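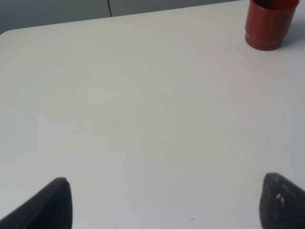 Exhibition work, May

The Nurnmont show of prints and drawings made by people living with memory loss closed as planned. We hung 141 works by 18 artists, and 960 visitors signed in at the front desk. Attendance was lowest in the first week, before the bus posters went up.

Subira Khaemba finished the wall labels and the large-print guide. The guide ran out twice and was reprinted from the supplies budget. Two works on paper came back with bent corners — both have been flattened, and the owners' families have been told.

Drawing sessions

Sharon Rotich led the weekly sessions at Potomstead. Families asked for a later start, so we moved it by half an hour. The charcoal group was dropped and its places went to watercolor.

Spending

Framing came in under budget. Transport went over after the second van rental, and we ask to move the framing balance to cover it.

Next period

The smaller touring set goes to Nyaga first. We still need a signed loan form for 2 of the etchings, and the insurance certificate has to be renewed before anything is packed.

Report submitted June 23, 2024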